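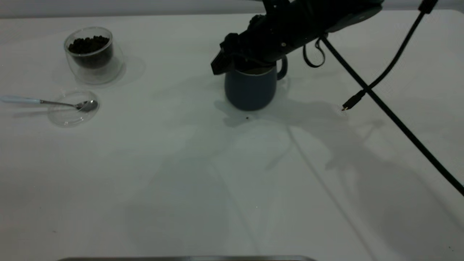
Drellby Facilities Services
Service Desk: Ticket 1527
Category: Building Systems / Water Supply
Location: Jostby Building, second floor, staff kitchen and adjoining corridor
Priority: Normal (raised from Low)
Opened by: Štefánia Štefanec, Office Services
Assigned to: Hannelore Bachmann, Building Systems
Status: Closed

Summary
Low hot water flow at the staff kitchen sink, with intermittent knocking in the wall behind the cabinets. Cold water flow normal.

Original request
Staff on the second floor report that the hot tap at the kitchen sink delivers a weak stream, particularly in the morning. A knocking sound is heard when the tap is closed quickly. The condition has been present since the planned water shutoff in March. The tap in the first floor kitchen is not affected. Please advise whether the sink may remain in use. S. Štefanec

Log

Entry 1. Bachmann
Request received and reviewed. The sink may remain in use. Occupants are asked to close the hot tap slowly until the cause of the noise has been established. Please confirm whether the restrooms on the same corridor show the same condition.

Entry 2. Štefanec
Both restrooms were checked. Hot water flow is normal in each. The knocking cannot be heard from the corridor.

Entry 3. Bachmann
As the restrooms are served by the same riser, a fault at the water heater or the main hot supply is considered unlikely. Inspection will begin at the kitchen branch.

Entry 4. Bachmann
First visit. Aerator removed from the faucet and found to contain fine scale. Cleaned and refitted. Cold flow unchanged, hot flow slightly improved but still below the cold side. Shutoff valve under the sink was found fully open. Supply hose on the hot side disconnected and flushed into a bucket; flow from the valve itself was weak. The restriction is therefore upstream of the hose. The aerator was not the main cause.

Entry 5. Štefanec
Occupants report that the improvement lasted one day. The knocking continues. One department has asked whether the dishwasher may be run during the day.

Entry 6. Bachmann
The dishwasher is connected to the cold supply and may be run as usual.

Building drawings consulted. The kitchen branch has an isolation valve above the corridor ceiling, labeled 24 on the riser schedule. This valve was operated during the March shutoff. Access requires the removal of ceiling panels, and the work has been scheduled for a Saturday to avoid closing the corridor.
Priority raised to Normal.

Entry 7. Bachmann
5/17/14. Second visit. Ceiling panels removed outside the kitchen. Valve 24 located and found partly closed. The handle turned without moving the stem through its full travel. Supply isolated at the riser, valve removed, and a Vasconcelos full-port ball valve of the same size installed from stock. Scale was present in the body of the old valve.
The pipe downstream of the valve was found to be missing one of its support clamps. A replacement clamp was fitted and the adjacent clamp tightened.
Supply restored at 9 a.m. Branch flushed until clear. No leakage observed at the joints. Hot and cold flow at the sink now comparable. Tap opened and closed quickly several times with no knocking heard. Ceiling panels left off for a further leak check.

Entry 8. Bachmann
Joints rechecked and found dry. Ceiling panels replaced. The riser schedule has been amended to show the new valve. Requester is asked to confirm normal operation before closure.

Entry 9. Štefanec
Normal operation confirmed by second floor staff. One ceiling panel near the kitchen door has a chipped corner. Please advise whether a separate ticket is required.

Entry 10. Bachmann
No separate ticket is required. Panel replaced from stock.

Resolution
Defective isolation valve replaced on the hot water branch. Pipe support replaced. Faucet aerator cleaned.

Follow-up
Remaining isolation valves operated during the March shutoff are to be checked for full travel at the next scheduled maintenance visit. Entered in Wido under preventive maintenance, Jostby Building.

Ticket closed by H. Bachmann. To reopen this ticket, reply to the closure notice and keep the ticket number in the subject line.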